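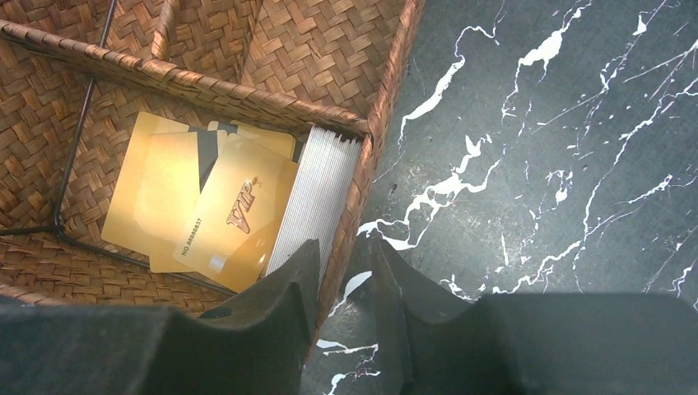
Panier à compartiments Brekholm : 125 euros pour du tressé, sérieusement ?
Forum > Maison > Rangement et organisation

mirabelle54
Posté le 15 juin 2020
Bonjour à tous. Je cherche un panier compartimenté pour l'entrée (clés, courrier, lunettes) et je tombe sans arrêt sur le modèle Brekholm. La fiche parle de « fibre naturelle sélectionnée », sans dire laquelle. Rotin ? Jacinthe d'eau ? Papier torsadé ? Pour 125 euros j'aimerais bien le savoir avant. Quelqu'un l'a eu en main ?

tonton_rabot
« Fibre naturelle sélectionnée », ça veut dire ce qu'on veut. Le rotin, c'est une liane, et l'éclisse se reconnaît à ses fibres dans la longueur. Si le vendeur n'écrit pas le mot rotin, je pars du principe qu'il n'y en a pas.

Oloron_Lise
J'ai le Brekholm depuis novembre. Il est joli, il tient, je n'ai rien à lui reprocher à part le prix. Tout le monde n'a pas envie de passer ses soirées à analyser de l'éclisse.

tonton_rabot
Sept mois sur un meuble d'entrée, ça ne prouve pas grand-chose. Un panier de chez ma grand-mère a servi quarante ans pour les pommes de terre.

Oloron_Lise
Et il sentait la cave, je suppose. Je ne mets pas de patates dans le mien.

mirabelle54
Merci Lise. Tu as une étiquette dessous, avec la matière ?

Oloron_Lise
Une étiquette « fait main », c'est tout. Pas de pays non plus, maintenant que tu me le fais remarquer.

Savita Vashisht
Je fais du cannage et de la réparation de vannerie, alors je me permets. « Fait main » n'apprend rien du tout : presque toute la vannerie est faite à la main, la bonne comme la mauvaise. Regardez plutôt les angles et la bordure. Si les brins sont rentrés dans le tressage, c'est bon signe. S'ils sont coupés ras et collés, ça lâchera là en premier. Et passez le doigt au fond des cases, les échardes sont souvent à cet endroit.

guetteur_de_soldes
Le Camik est le même, 2 fois moins cher. Même usine, à mon avis.

tonton_rabot
À ton avis, ou tu as une source ? On lit « même usine » sur ce forum pour les casseroles, les matelas et les parasols.

guetteur_de_soldes
Les dimensions sont identiques au centimètre. Tu trouveras ça normal, toi.

Savita Vashisht
Des dimensions identiques, ça peut être un format courant de tiroir. J'ai réparé 3 Camik cette année, toujours la cloison centrale. Je n'ai jamais vu de Brekholm à l'atelier, mais il s'en vend peut-être moins — je n'en tirerais aucune conclusion.

mirabelle54
Et pour l'entretien ? La vendeuse m'a proposé un spray « nourrissant » Pesano avec.

tonton_rabot
Bien sûr qu'elle te l'a proposé.

Savita Vashisht
Gardez votre argent. Une brosse souple, un chiffon à peine humide, et on laisse sécher loin du radiateur. Si la fibre est vernie, votre spray restera en surface et prendra la poussière.

Oloron_Lise
Je l'ai acheté, le spray... Il sent bon, au moins.

Ashok Chaturvedi
Avant de payer ce prix, allez voir les vide-greniers. J'ai eu 2 paniers à cases en osier pour trois fois rien. Vérifiez seulement les petits trous ronds avec de la sciure dessous : dans ce cas, on repose.

mirabelle54
Bon, j'ai écrit à Brekholm pour la matière. Réponse reçue ce matin : « un mélange de fibres végétales nobles ». Je vais tenter le vide-grenier.

guetteur_de_soldes
Ou le Camik.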